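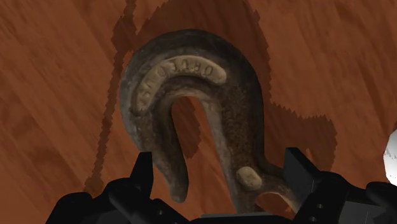

A weathered metal hook on a reddish-brown wooden surface.

Sastdale Community Orchestra - Frequently Asked Questions
Last updated 2020-11-12

Do I have to audition?
No. You sit in for two rehearsals, and then Si-eun Son, our conductor, has a quiet word. The word is nearly always "welcome". Occasionally it is "practise".

What standard do I need to be?
Grade 5 or thereabouts for strings. Wind and brass players are more exposed, so you should be happy holding a part on your own while the cellos look at you.

Do you need any more flutes?
We do not. There is a waiting list, and it is longer than the viola section.

Do you need violas?
Yes. When can you start?

How big is the orchestra?
We have 41 playing members on the books. The number who turn up when we are doing Bruckner is a private matter.

Where do you rehearse?
In the Won Hall, upstairs. There is no lift, which harpists and double bass players should think about before they join. If stairs are a problem for you, write to us and we can move down to the ground-floor room, though it does have the piano nobody has tuned.

How much does it cost?
Membership is £8 a rehearsal, payable by the term. Students pay half. Music hire is included, unless you lose your part, in which case you will learn what a second bassoon part costs.

Can I write on the music?
In pencil, lightly. Hired sets have to go back clean, and someone spends an evening rubbing out your bowings - and your opinions.

When is the next concert?
We hope for March. The programme is the Bremano overture, a concerto to be decided and the Jitomano Suite, which has a lot of counting in it. The hall holds 587, so please do bring your relations.

What should I wear?
All black. Navy is not black, even under those lights.

What if I miss a rehearsal?
Tell your section leader beforehand. Miss the last one before a concert and you will be asked, very politely, to sell programmes.

Can I bring my own music stand?
Please do. Put your name on it, somewhere large.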